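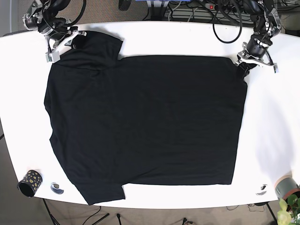
**Keeping black cotton black – what works for you?**

**gijs_v:** I've got 2 black tees I wear constantly and I love them, but they go that sad charcoal colour by September. Inside out, cold wash, line dry. What else is there?

**ottoracz:** Dye them! One tub of black, a big bucket, 40 minutes of stirring, and mine came out gorgeous. I did mine at the Stallau craft evening and went home grinning. Check the thread first though – polyester stitching won't take it, so you get pale seams.

**Anoma W:** Love a dye day, but try your spin speed before that. I dropped from 1000 to 900 and then lower still, and I'm sure there's less bobbling. Smaller loads too.

**rommelp:** Can't agree on smaller loads. Half-empty drum, more thumping about. I fill mine properly and my oldest black tee still looks great.

**Anoma W:** Properly full or stuffed? Mine used to come out with white powder streaks when I packed it in.

**rommelp:** Full, with a hand's width at the top. And liquid, never powder.

> Inside out, cold wash, line dry

**prasetyo_r:** In the shade, Gijs? Full sun had mine brown at the shoulders in one summer.

**gijs_v:** Ah. South-facing balcony, so that's my culprit! Moving the rack indoors tonight. Ottó, did you add salt to the bucket?

**ottoracz:** Loads of it, whatever the packet said. Rinse until you're bored, then rinse again.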